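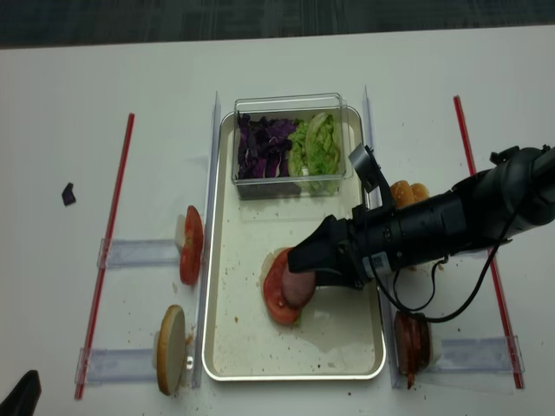 The 17-Minute Lunch

6 min read

Every few years somebody decides that lunch is broken. The latest to do so is Cokby, which sells a subscription to offices too small for a canteen and too proud for a vending machine. Its brochure promises that staff will "reclaim the midday hour". The small print says the average member spends 17 minutes eating.

I have been eating Cokby sandwiches for a fortnight. They are fine. The bread is soft, the cabbage has some bite, and the tomato tastes as tomatoes do in an office in the north of Europe. What I can't find is the thing I'm meant to be paying for, a change in how people work and feel after noon.

The claim rests on a survey. Cokby asked 256 people whether they felt more focused in the afternoon since joining, and most said yes. All of them were already customers, and the survey went out with a voucher. When I asked whether anyone had put the same question to people who bring cheese rolls from home, I was sent the brochure again.

Floor Hendriks ran the kitchen at Dallov, a furniture importer, until the firm closed it in May and signed up with Cokby. She now works in a school and has few regrets, though she doesn't think much of the sums.

"They compared the subscription with what the kitchen cost," she told me. "Wages, gas, the lot. They never counted the people who used to come down and sort out a problem over soup. You can't put that on a sheet, so it was worth nothing."

I'd like to agree with her entirely, but the old canteen has its own myths. I worked above one for years. The soup was grey, the same four men had the table by the window, and anybody new ate at their desk from the second day on. If great problems were being solved down there, word never reached the third floor.

Štěpánka Kuruc, who keeps the books for several small firms in Karnia, is less sentimental still. One of her clients pays for 500 lunches a month. She went through the delivery notes and found that about 19 a week were never collected. They sat in the fridge until Friday, when the cleaner took home what she fancied.

"The owner was delighted with the scheme," Kuruc said. "He eats out."

Then there is Hosoda, the rival, which offers much the same filling in a rounder bun and calls itself a wellbeing company. Its members get a weekly email about chewing. I read three of these and chewed as directed, and my afternoons stayed the length they had always been.

What the firms have noticed, to be fair to them, is that the lunch hour has been shrinking for a long time and few people complain. We eat over keyboards and wipe the crumbs off with a sleeve. A decent sandwich brought to the door makes that a bit nicer. It also makes it easier for a manager to book a meeting at one o'clock, and two of the offices I visited had begun doing so within weeks of the first delivery.

Cokby says meeting times are a matter for its clients. My trial ends on Friday, and they've already sent a reminder that it will renew by itself.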